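Printed backdrop cloth

A printed backdrop is a piece of fabric with a picture on it, usually a landscape or a sky. I've collected them for years, so this entry leans on my own shelves - sorry, fellow editors!

Uses

Most people hang theirs on a wall, but I like mine flat on a table. Mitsuko Takeda, who taught me to hem, keeps three by her sewing machine and swaps them with the seasons.

Night skies

My favorites, easily. The good ones have a deep blue ground, plenty of white stars and some glowing cloud to break it up (a crescent moon is a bonus). Small plain things look lovely on them, like a pale wooden cube set down where dark green meets bright blue.

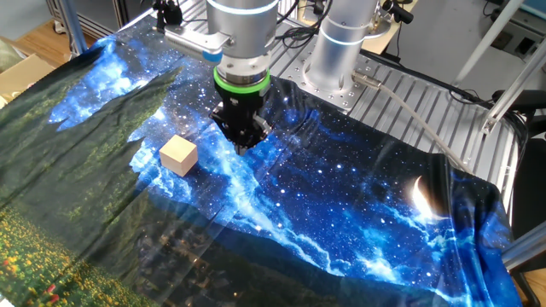

Care

I wash mine cool and iron on the back, on low. Fold lines are stubborn, so roll the cloth around a tube if you have room. The shop in Clollville sells tubes in 2 lengths, and I'd get the longer one - it fits everything I own except the big forest print.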